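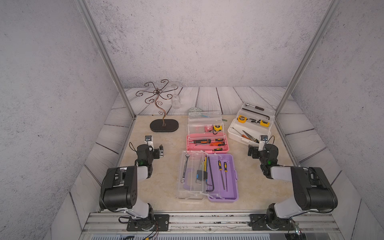

Three tool boxes on a table. The pink one has its clear lid open.

Lornico Kids > Find Out > How Things Work > What's in a tool box?

What's in a tool box, and why does it all work?

Mon 26 February

I got my first tool box when I was small enough to sit in it (I did sit in it, and I got stuck). It had a little hammer, two screwdrivers and a tape measure that pinged back and bit my thumb. I loved it! What I didn't know was that nearly everything inside was a very old idea with a handle on it.

So let's have a rummage and see what those old ideas are.

Hammers: a big swing in a tiny place

Try pushing a nail into wood with your thumb. Well, don't, because it hurts and the nail won't budge. A hammer has a heavy head on the end of a long handle. When you swing it, the head picks up speed, and all that moving weight stops very suddenly when it meets the nail. A sudden stop makes a huge push.

Then look at the nail. The flat end is wide so you can hit it, and the other end is pointy. All your push gets squashed down into one tiny spot, and the wood fibres have to shuffle out of the way. A pointy or sharp thing that shoves stuff apart like this is called a wedge. Your front teeth are wedges too, which is handy if you like apples.

Some hammers have a claw at the back for pulling nails out again. That bit is a lever. You pull the long handle a long way, and the claw moves only a short way but pulls much, much harder. A seesaw is a lever as well. If you've ever lifted a grown-up by sitting right at the far end while they sat near the middle, you've done the same trick.

Screws: a slide wrapped round a stick

This is my favourite. Cut a triangle out of paper, so one edge slopes like a slide. Now roll it round a pencil, starting with the tall side. See how the sloping edge curls round and round? You've just made the shape of a screw!

Walking up a gentle slope is easier than climbing straight up a wall, but you have to walk further. Screws work like that. You turn and turn and turn, and the screw only creeps in a little bit each time, but it goes in with lots of force. It also grips all the way along, so it's harder to pull out than a smooth nail.

A screwdriver with a fat handle is easier to turn than one with a skinny handle. Your hand travels round a bigger circle, and the thin metal part turns in a small circle with more twisting force. Door knobs and taps do the same job.

Saws: lots of teeth

Run your eyes (not your fingers, please) along a saw and you'll see rows of little teeth. Each one takes a tiny nibble of wood as it goes past. The nibbles fall out as sawdust. On plenty of saws the teeth lean out a bit, left then right then left, so that the cut is slightly wider than the blade and the saw doesn't get jammed.

Saws get warm when you use them, by the way. That's friction, the rubbing you feel when you scrub your hands together on a cold morning.

Measuring things

Not every tool bashes or cuts. A tape measure tells you how long something is, and if you look closely at a metric one you'll find 1000 millimetres in every metre. They're the tiny lines, and they're very easy to lose count of.

A set square checks corners. A proper square corner is 90 degrees, and if a shelf has 4 of those, your books will sit nicely on it. A spirit level has a bubble in a tube of liquid. The liquid is heavier than the air, so it sinks and the bubble floats to the highest part. When the bubble sits in the middle, your shelf is flat. My shelf at home isn't. My marbles have all gone to live at one end.

How old are tools?

Really old. People who came long before us were chipping stones to make sharp edges more than two million years ago. Those chipped stones were wedges, same as the nail. There weren't any tool boxes yet, so I suppose you carried your best rock about with you and hoped you didn't drop it on your foot.

Something to try

Ask a grown-up to look through a kitchen drawer with you. Can you find a lever? (Clue: tin openers and nutcrackers.) Can you find a wedge or a screw? I found a screw hiding on a corkscrew, which was a bit of a giveaway.

3977 shares
90 comments

More from Find Out
Why does bread go stale?
How the Avville lighthouse got its stripes
The Carar canal: how do boats go uphill?
Make a Borbély paper spinner
Where do hedgehogs go in November?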